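# Chapter 8: When the Work Changes Hands

Nathalie Van Hecke had worked at the Oswood packing plant for most of her adult life when the company brought in its first robot arms. There were 70 people on her shift that April. Managers told them that no jobs would be cut, and for the first year none were. What changed was what people did all day.

Before the arms came, Van Hecke sorted parts by hand and wiped down her bench between batches. Afterward she spent her mornings showing a gripper how to do those same tasks, and her afternoons checking its results. Her pay stayed the same. Her job title did not change until the union asked about it.

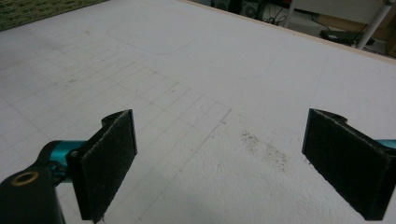

Small jobs often turn out to be the hard ones to hand over. A person cleaning a bench adjusts without thinking - a lighter touch here, a second pass there. A machine has to be given each of those adjustments, and someone has to notice which ones are missing. At Oswood that person was usually a worker with long experience on the floor.

Economists call this a shift in tasks. A job is a bundle of tasks, and automation rarely takes the whole bundle at once. Mirjam Verhoeven, a shift lead at the same plant, kept a list of everything her team did in a week. After two years, about 25 of the entries had been crossed out and 8 new ones added.

In this chapter you will look at who decides which tasks are automated, how workers are trained for the new ones, and what happens to pay when a job's contents change but its name does not.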